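Blog housekeeping, 1/6. Posting drops to one a week until the Histura migration is finished. New posts go up on Sunday.

2/6. 65 old posts have moved so far. Comments came across with them, but the dates on replies are wrong. Yasir Sandhu is looking at the import script. 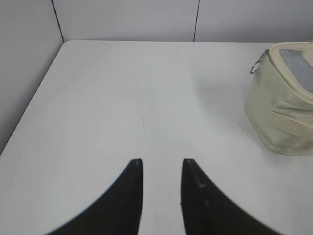 White tabletop, gripper open.

3/6. The email list is separate from the RSS feed. If you signed up through the old sidebar form, you need to sign up again. 28 addresses bounced.

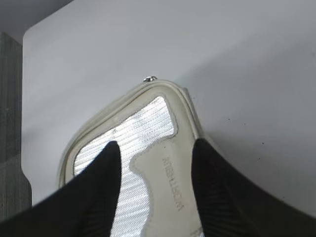 4/6. Categories are being cut from 27 to 21. "Clothes" and "Shoes" merge into one. A white slide like this one would now be filed under "Wearing", and the old links redirect.

5/6. Giveaway entries: leave one comment on the blog itself. Likes and shares are not counted. Harriet Kasprzak draws the name.

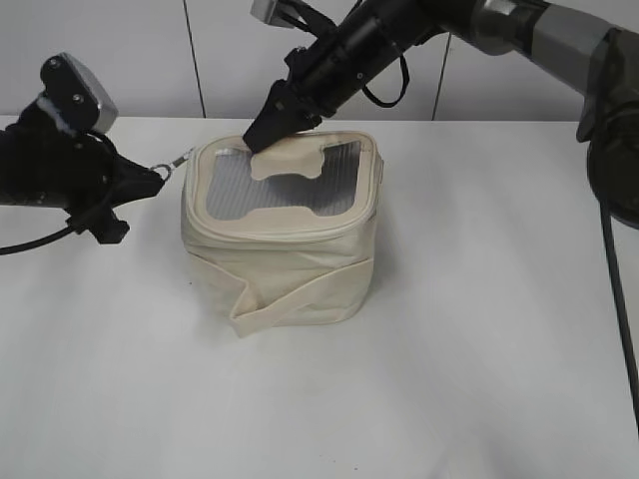
Cream canvas bag, clear window in the top.

6/6. Guest posts from Ermira Hoxha and Lautaro Daza are queued for December. Broken links to me by email, please, with the full address of the page.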